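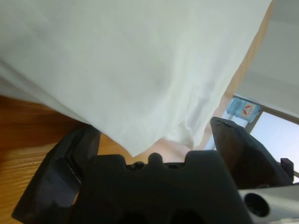 Talk notes – shared workshop build night, June 8, 2020. 15 min, leave time for questions!!

**Opening**

- Hi, I'm Maya. Project name is Mesis. Two arms, one table, folds shirts. Sometimes.
- Built at Ornimham with Nadine Chidiac – she did mounts and wiring, I did the software. Blame accordingly
- Why shirts: cheap, everyone has one, hard as hell for a robot. Cloth has no fixed shape. Say this slowly

**The table**

- Both arms bolted down on plates along the same edge, bracket w/ black post between them
- Parts bill so far: $2,000. Not counting the saw blade I ruined in January
- Cables on the bracket – yes it's a rats nest, yes we know
- Table is glossy. Overhead lights bounce right into the cameras. Should of sanded it. Matte mat next

**Two hands**

- One gripper on each shoulder corner, that's the pose to aim for
- Timing matters more than strength. If one arm leads, the shirt skews and every fold after that is off
- White cotton on pale wood = poor contrast, edge finder gets lost. Tee with small black letters helps, gives it something to lock on to 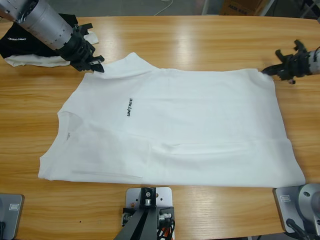

**Folding**

- 977 runs logged. 103 thrown out (bad calibration, my fault, ask me later)
- Sleeves worst part. Then the hem
- Wrist cameras: great close up, useless once cloth covers everything. Fixed camera fills in
- Skip the math slide if past 8 min

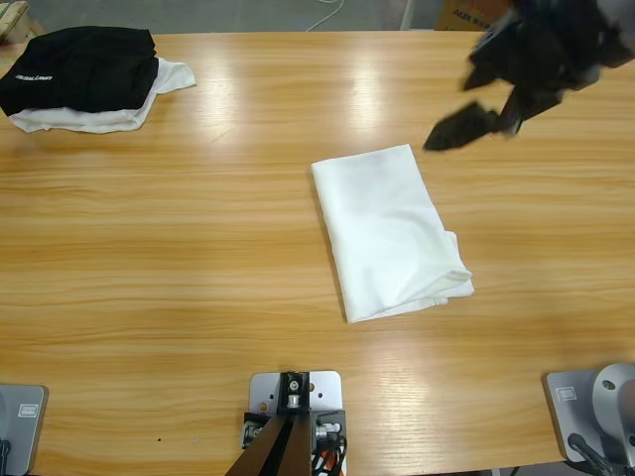 - Target is a tall neat rectangle. Soft rolled end still counts as a pass in our scoring, Nadine disagrees
- Arm backs off fast after letting go – slow it down near people, ask for the speed cap setting, its in the config file
- Black shirts next, then towels

**Wrap**

- Code + drawings on the Daher shelf, bottom binder
- Need: one more pair of hands, spare M5 bolts
- Questions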